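Teleoperating a Bouquet-to-Vase Demonstration
Zotside operator notes, part 4

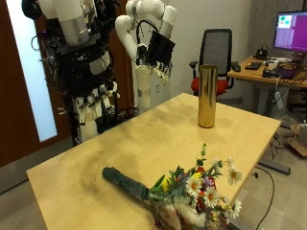 Part 3 covered calibration of the arms and the mapping between the operator's gloves and the robot's hands. These notes assume both are finished and that the robot holds its rest pose without drift. If it drifts, go back and redo the shoulder offsets before recording anything.

The task is one bouquet, one vase, one continuous take. The robot picks up the bouquet by its wrapped stems, turns it upright, lowers it into the vase and lets go. Our full set is 1,604 takes, recorded by operators at Venetti and Stidby, and the procedure is the same at both sites.

Setting up the table

Clear everything off the table except the bouquet and the vase. Stand the vase toward the back, open end up. Lay the bouquet on its side near the front edge, with the stem handle pointing to the robot's side and the blooms pointing away. A petal or two past the table edge is fine. The wrapped section must be fully on the table.

A tall metallic vase is harder than it looks. The polished surface picks up the colours of the room and of the moving hand, and depth readings on it are poor. Judge the position of the rim from the opening, and ignore the reflections on the side wall.

Between takes, shift the vase and rotate the bouquet a little. Don't follow a pattern. Policies trained on our first batch reached for the same spot every time, wherever the bouquet was.

Recording a take

1. Put on the gloves and stand in the neutral posture, elbows bent, palms down. Hold still until the console shows both hands tracked.

2. Engage the arms. The robot will move slowly to match your posture. Do not move until it has caught up.

3. Start the recording, then pause for 2 seconds. The pause gives the segmentation script a clean first pose.

4. Raise the arm and bring the hand over the stems, fingers hanging down. Approach from above. A low sideways approach pushes the bouquet along the table.

5. Lower the hand until the fingers straddle the wrap. Close the thumb last. Grip near the middle of the wrapped section; a grip at the far end leaves the flower heads too heavy to control.

6. Lift straight up before turning the wrist. The flower heads will sag as they leave the table, and dried grass plumes sag the most. Wait for them to stop swinging.

7. Rotate until the stems point down. Use the forearm for most of this rotation. The wrist limit is reached sooner than operators expect, and the arm will stall there without a warning tone.

8. Move over the vase with the ends of the stems clear of the rim. Lower slowly. If the stems touch the rim, back up a little and correct. Leave the correction in the recording, as recoveries are useful training data.

9. Open the fingers fully, then withdraw upward. Check that no leaf or sprig is caught between the knuckles.

10. Return to neutral, pause again and stop the recording.

A good take runs 28 seconds or less. Longer ones are kept if the motion is continuous. Takes with a long hesitation in the middle are marked and reviewed.

When to discard

Discard the take if the vase falls, if the bouquet leaves the table, or if tracking drops on either hand. A dropped bouquet that lands on the table can be picked up again within the same take.

Swap operators after 14 takes. Bart Jacobs compared early and late takes from long sessions in September and found that the approach in step 4 gets lower as the shoulder tires.

Labels

Each take gets a result (placed, leaning, failed) and a grip position (near, middle, far). "Leaning" means the stems are inside the vase but the heads rest on one side of the rim. Enter labels before starting the next take. The export to the Bouazza server rejects a session with any blank field.

Part 5 deals with the two-handed version, in which one hand steadies the vase.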